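3.2 Eating away from the main meal

The second part of the survey asked the participants about the food they take between meals. We sent the questionnaire to 2,000 households in the Skudovmont district in July, and 1,637 of them were returned complete. The households which did not answer were mostly in the upper part of the valley, where the post is slow. We did not replace them, and the results should be read with this limit in mind.

In the earlier study of Costigan and Harawira, a snack was defined by the hour at which it was eaten. We found this definition difficult to apply in our district. Many people there work in shifts at the Hemow mill, and for them the main meal can fall at ten in the evening or at five in the morning. For this reason we asked the participants to decide themselves which food was a meal and which was a snack, and to write down where they ate it, with whom, and from what kind of dish or container.

The answers show that the same food can belong to both groups. The sandwich is the clearest case. When it was eaten alone and from its wrapping, most participants called it a meal. When it was put on a shared table together with drinks and other small foods, they called it a snack, even if the quantity was the same (Figure 2).

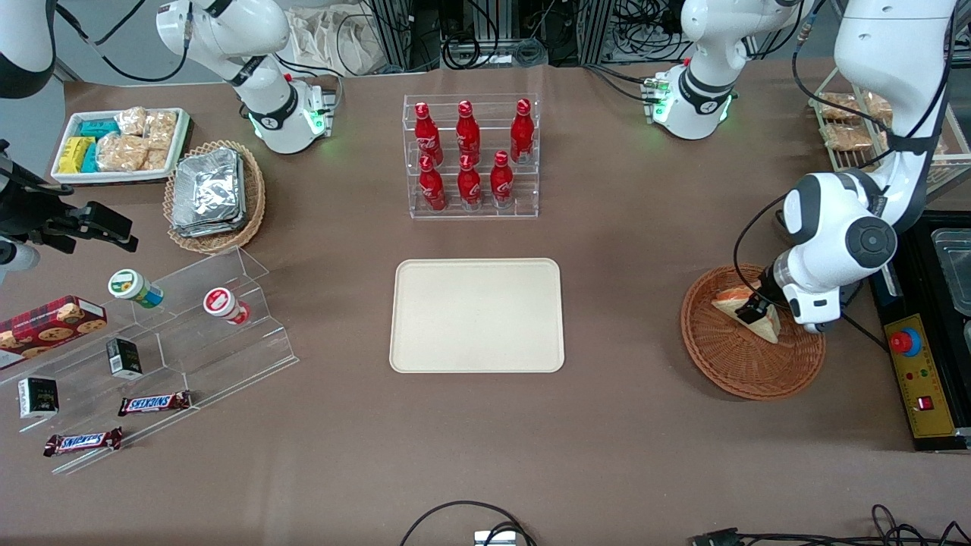

Figure 2. Shared table with snacks and drinks; the triangular sandwich is in the round wicker basket at the right.

The second question concerned the person who prepares the food. In households with children the snack was usually prepared by the one who came home first, and the evening meal by another person. Ellery has described a similar division in the coastal town of Anano, but she explains it by the school timetable. Our material does not support this explanation fully, as the division was also present in households where the children had already finished school.

It remains to be discussed how the participants remember what they ate. A snack is easily forgotten when the questionnaire is filled in at the end of the week. We asked Kereama to compare the written answers with the kitchen diaries which a smaller group had kept, and the diaries contained more entries for drinks and for fruit. For bread and sandwiches the two sources agreed well. The comparison is treated in Section 4.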